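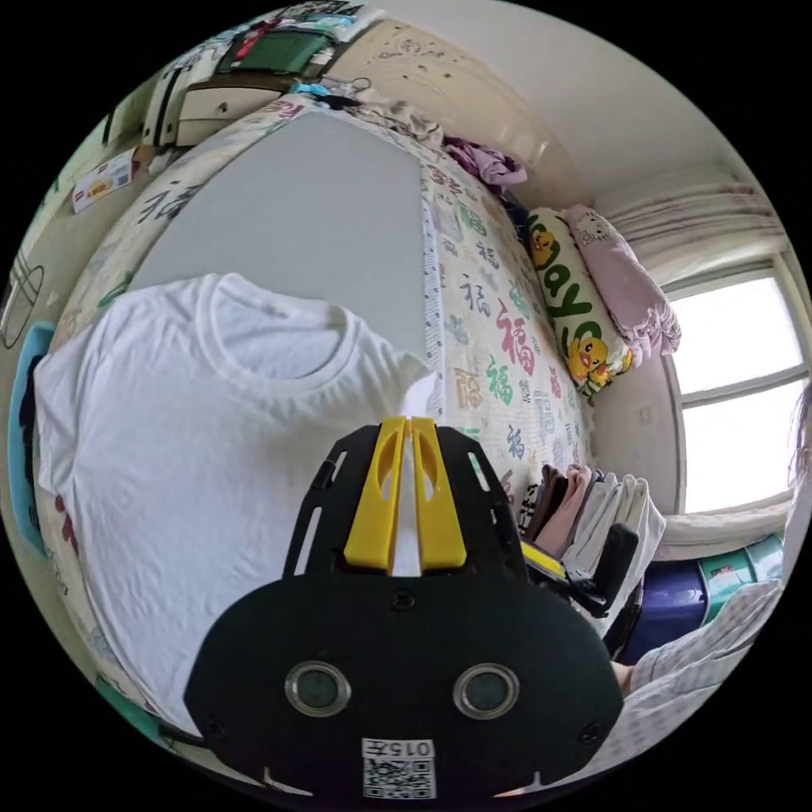
This checklist covers the Havudgate hand-held gripper kit, under review by Miltwood for household laundry work. The inspection was carried out on a Tuesday by Hawi Gidey and Fasil Birhane in a bedroom, using kit units in service. Work was on garments on the bed, among them a white T-shirt spread flat with the neckline toward the pillows. The unit label carries the number 015 and a code. Ratings are Pass, Comment or Hold. Comments are to be answered by the supplier before the July delivery.

Section A. Unit body and markings

A1. Label present, number readable. Pass.
A2. Code scans on first attempt. Pass. Scanned with the office reader.
A3. Finger mounting secure, no side play. Comment. Slight movement was felt in the left finger after 11 garments. The fastener was retightened and the movement did not return.
A4. Slots in mounting plate free of burrs. Pass.
A5. Total cycles on log at start of inspection: 268. Recorded.

Section B. Work area

B1. Floor clear on the operator's side of the bed. Comment. A laundry basket full of clothes and a wire drying rack stand on the tiles, and a sheet of white paper is lying on the floor. Paper on tile is a slip hazard and is to be picked up before work starts.
B2. Bedding flat enough to work on. Comment. Blanket rumpled and hanging over one side. The Varkaritz manual asks for a smooth surface but does not say how smooth. Supplier to clarify.
B3. Lighting adequate. Pass. Daylight from window.
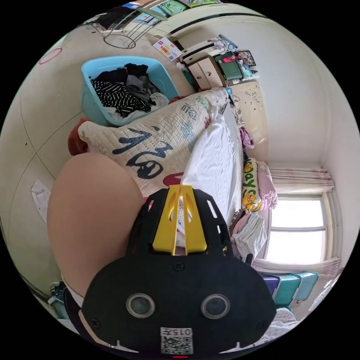 Section C. Operator

C1. Sleeves and loose clothing kept clear of the fingers. Comment. Cuffs should be buttoned or rolled.
C2. Two-unit handling, grip comfortable on both sides. Pass.
C3. Rest break taken at set interval. Hold. No interval is given in the kit documents. Jolene Kingi has asked the supplier for one in writing.
C4. Fingers closed on fabric only, never on skin. Pass.
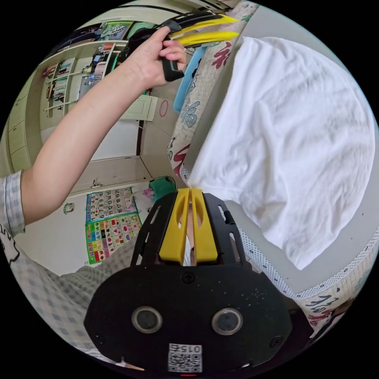

Item C2: handle gripped in the left hand, white cloth on the gray work surface.

Open items: A3, B1, B2, C1, C3. Reinspection by Hamdia Moges on receipt of the supplier's reply.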